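Does Sorting on the Bed Save Time? A Report on Laundry in Shared Apartments
Home Management Practicum, Cestside Campus
Sunday, June 15, 2025

The Fidano method, which our course packet recommends, says clean laundry should go to the bed in one basket, be sorted on top of the bedspread, and be put away within 15 minutes. The packet gives no source for that number. We tried it in the Mensah building, where most rooms have a bed and no other flat surface bigger than a tray.

We ran 22 loads over two weeks in April. Half were sorted on the bed and half straight from the basket into drawers. Each person timed their own loads, which I don't love as a method. People who want to be finished tend to stop the clock early.

The bed loads were faster for sheets and towels. For socks and small items I could see no difference worth reporting. Small things also got lost against patterned covers, and the packet's advice to "use a plain surface" doesn't help a student who owns one quilt.

The bigger problem was everything else that lands on the bed. Cords, tubing, chargers and mail ended up next to the basket and had to be moved before anyone could sleep. The packet treats the bed as a clear work surface. In the rooms we used it rarely was.

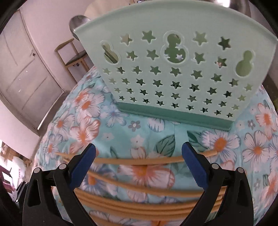 Clesano objected to this part of the draft, saying that clutter on a bed is a storage problem and that no sorting method should be blamed for it. Maybe so, but a method that only works in a tidy room was tested on the wrong rooms. One load took 60 minutes, mostly because of things that weren't laundry. I left it in the results.

I would not keep the 15-minute claim in the packet without a source.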